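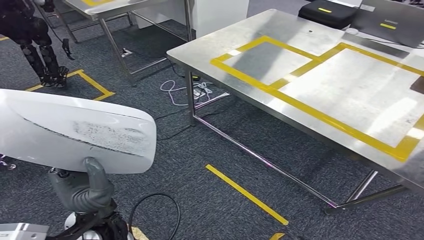
White panel with a gray textured patch, held near a stainless steel table.

Gromora: Console Edition FAQ
Updated 6 May 2023

Which platforms is the game coming to?
PlayStation 5, Xbox Series X/S and Nintendo Switch. The PC version stays on sale and will get the same content in a free update.

When is it out?
October, on all three consoles. Preorders open on the Drenis store first.

Is this a new game?
No. It is a port of the PC release with the Rebelo expansion included. The campaign has 62 missions, of which 20 come from Rebelo.

Can I move my PC save to a console?
Yes, through a Plameo account. Link both platforms, then choose Upload in the PC options menu. Saves made before patch 10 must be loaded and saved again first. Trophies and achievements do not carry over.

Does it have co-op?
Two players, local or online. Cross-play works between PlayStation and Xbox only.

How much space does it need?
Around 20 GB on PlayStation and Xbox. The Switch figure is not final.

Are user-made levels supported?
Not at launch. A set of 361 levels picked from the PC workshop is on the disc and can be played offline.

Will there be a physical edition?
Yes, for PlayStation 5 and Switch. Xbox is download only.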